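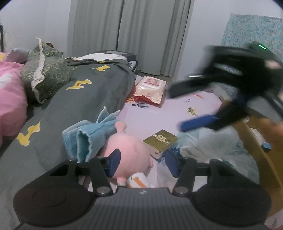 The Wipes Problem

By June I had 376 tries at tidying one bed, and the pack of wipes was still beating me.

The Druveo people wanted 2000. They'd built their whole method on the idea that a robot could learn a messy bedroom from somebody's hands, provided the somebody was bored enough to stop thinking. I was plenty bored! I squeezed, I lifted, I put the pink plush down, I picked it up again (it has a little nub on its side, and I'd gotten kind of fond of it).

Then the first result came back from Sustberg. Two policies, same data, 100 runs each. Skirnik, the one trained on all my clips, dropped the wipes all the time. Kourkoulas, the one trained only on the clips where I'd fumbled and fixed it, hardly dropped them at all.

I read that message standing up, still wearing the grippers.

All those smooth ones I'd been so proud of — useless, or close to it. What the machine wanted was me slipping, muttering, going back in from the side. My mother used to watch me fold sheets and sigh, and now there was a chart.

So I shook out the gray blanket, messed up the bed again and reached for the wipes too fast, on purpose. They wrote back that evening. On purpose didn't count.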